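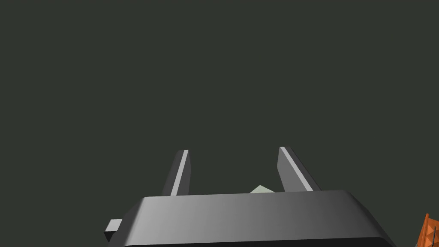
Going dark in a small bedroom, talk me out of it?

Home & Paint > Interior > Color help

moss_and_trim
Oct 6, 2021
So the bedroom is 9 x 13, one window, faces north. Been beige since we moved in and I'm sick of it. Want to go really dark, charcoal with maybe a bit of green in it. Husband says cave. My mother says cave. Furniture is all warm wood, kind of orangey, not replacing it, no money. Floor is pale. Flat finish or eggshell? And ceiling, white or same as the walls? Paint store guy just kept pushing samples at me.

pennyloafer60
Do it. North light makes beige look like old oatmeal anyway. Dark flat walls, you stop noticing where the corners are and the room feels bigger. Did mine in March and I'm still happy.

Get the green-gray and skip the blue-gray. Blue next to orange wood is a lot.

gutterball
Disagree with pretty much all of that. Dark flat in a small room shows every hand print, every scuff, every spot where the dog leaned. I did a hallway in Fakton flat and repainted inside a year. Eggshell or don't bother.

pennyloafer60
a hallway isn't a bedroom. who's leaning on bedroom walls

gutterball
Kids. Dogs. Me, putting on socks.

Chia-jung Wan
Somewhere between you two. Get a scrubbable flat, they cost more but you can wipe them. I used the Tanar one, two coats over gray primer. DON'T skip the gray primer, white under charcoal and you'll be doing coat four at midnight and crying.

Also test boards, not patches on the wall. Big ones. Prop them up, move them around, look at breakfast and then again with the lamps on.

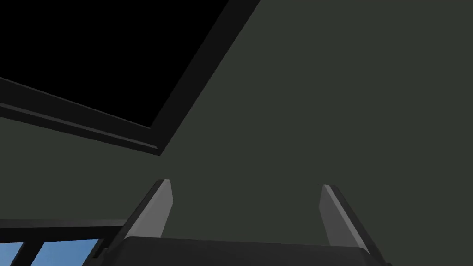
And look at it next to the wood specifically. The green-grays go muddy by lamp light if your bulbs are too yellow. I changed bulbs before I changed paint and it saved me a whole gallon. Ceiling, I'd do the same color. White lid on a dark box looks like a mistake to me but plenty of people like it.

moss_and_trim
ok gray primer, noted. How much did the scrubbable stuff run you? I have 300 total for everything incl rollers and I still need a dropcloth.

Chia-jung Wan
You'll be fine on 300 for a room that size. Spend on the paint, go cheap on the tray. Decent brush for the cutting in though.

halfpint_harriet
Nobody's asked about the floor! Pale floor is doing you a huge favor here. Dark walls AND dark floor is where you get the cave. With a light yellowy wood underneath you can go as dark as you want up top. Small things in light gray help too, they sit nicely on that kind of wood and sort of link up with the walls without matching.

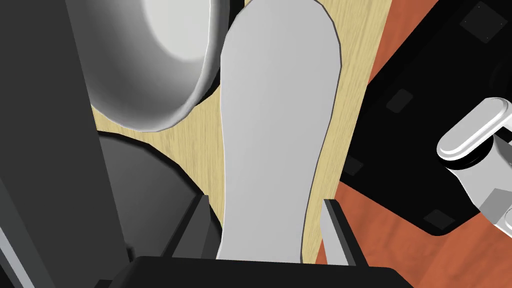 Light gray on pale yellow wood

Wouldn't bring in a black rug, is all I'm saying. Or at least wait til the paint's dry and you've lived with it.

gutterball
Fine, floor is a good point. Still say eggshell.

tape_measure_tom
Had the orange wood problem for years. Everyone tells you to paint the furniture. Please don't paint the furniture. Sanded a Gellby chest down thinking it was solid, it was not, and now it lives in the garage with my shame.
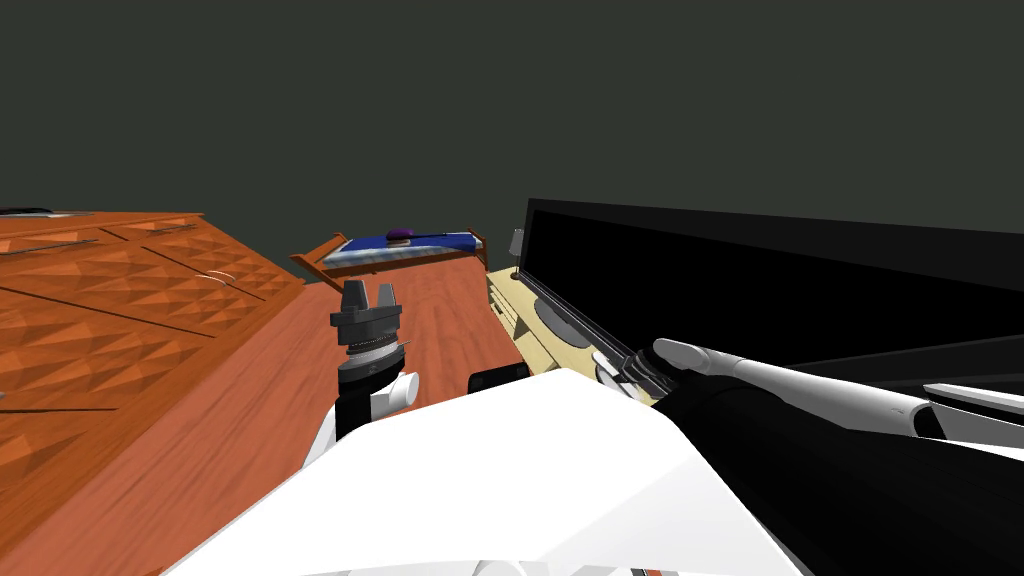
Orange wood only looks bad next to the wrong stuff. Beige makes it look cheap, cream's worse, and bright white makes it yell. Put something dark and flat in back of it and it calms right down. See how the dresser there holds its own against the charcoal? And that's with a raised diamond pattern all over the front, light and dark orange, which on a beige wall would be way too busy for me. Pale handle helps, picks up the light a little. If your hardware is dark already I'd think about swapping it, cheap fix and you can do it in an evening.

moss_and_trim
oh that is pretty much the combo I had in my head. Mine's plainer but same sort of orange-brown. Showing husband tonight.

pennyloafer60
told you

gutterball
What sheen tho

tape_measure_tom
Flat. Sorry.

gutterball
Unbelievable.

halfpint_harriet
Try Tsang for the hardware if there's one near you, they sell singles so you can get one and try it before buying the lot. Measure hole to hole first, not the whole handle. I got that wrong once and had to fill and redrill.

moss_and_trim
Good to know. Update: bought a sample of the green-gray and a sample of a straight charcoal, boards are drying in the tub. Husband has gone from "cave" to "hm". Leaving the ceiling til last, might chicken out on that one.

Chia-jung Wan
If you think you might do the ceiling at all do it FIRST. Drips.

moss_and_trim
ugh. ok. ceiling first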